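Home Issues Authors Submit Search
Filed under: Manipulation / Lab Practice / Hardware Upkeep

4. Keeping the Cell in Shape

4.1 The tabletop cell

All of the small-object work reported in this paper was done in one cell at our Nistport lab, which we call Mendarell after the street the building stands on. We are fond of it, and we think its upkeep deserves more room than such things usually get in print. A grasp planner can be reproduced from its code. A cell that still behaves in October the way it did in spring takes daily attention, and much of what we learned went into the habits described in this section.

The cell has a table, a backdrop, and arms whose grippers carry small cameras mounted close to the fingers. The fingers are black and open in the middle, a triangular truss that bends a little around whatever it closes on. That bend is wonderful for handling smooth, rounded things! It is also the part of the machine that changes most with use. The contact faces polish, the tips pick up grime, and the truss slowly takes a set in the direction it is bent most often. None of this shows up as a fault code, so it has to be looked for.

4.2 Finger care

Fingers are wiped with a damp lint-free cloth before the first run of the day and again after lunch. We tried alcohol early on and gave it up when the contact faces started to feel slick. Once a week, Jintana Kaewsai closes each pair on a strip of Ferkon pressure film and compares the print with the one taken when the fingers were new (the prints are kept in a binder next to the controller, and flipping through them is more fun than it sounds). A lopsided print means a loose finger mount far more often than a tired finger, so we tighten the mount and repeat the print before reaching for a spare.

Fingers are always replaced as a pair. In the period covered here we went through seven pairs, and 3 mm of permanent set at the tip was our limit for retiring one. After a swap, the gripper is opened and closed 90 times with nothing between the fingers, then zeroed. Skipping the zero was the cause of our single worst afternoon, when every width reading came back shifted and we spent hours blaming the driver.

4.3 Wrist cameras

The cameras sit so close to the fingers that the fingers take up a good part of the view, and we came to rely on this. With the gripper fully open, each tip should land in the same place in the picture every morning. We save one picture at the start of each session and lay it over a stored reference with the Brunton alignment script, a short piece of code we are very happy to share. If the tips have moved, either the camera bracket or a finger has moved, and a hex key usually settles which.

We run this check on a table that is already set with objects, as in Figure 5. Lipsticks have turned out to be a lovely choice. Their shiny casings carry bright highlights, and the dark ones reflect faintly in the glossy tabletop, so a change in exposure is easy to catch by eye.
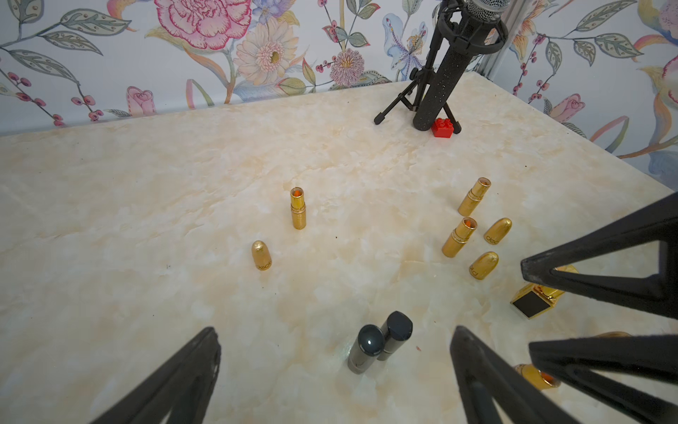 Figure 5. Wrist camera view of the tabletop cell, with gold and dark lipsticks, a microphone on its tripod, and the gripper fingers in the foreground.

4.4 Table and backdrop

The marble-patterned surface is harder on perception than a plain one, and we like it for that. Its veins are close in color to some of the gold pieces, and the small specks and stains on it can pass for tiny objects. We clean the table on a fixed schedule and do not chase single marks between cleanings. The floral backdrop gets a dry brush only.

After this routine was in place, we logged 81 sessions on the same table. Setup took roughly a quarter of an hour each time, most of it spent on the fingers. The morning pictures and the film prints are stored with the session logs, under the same session number, and the scripts used in Section 5 read them from there.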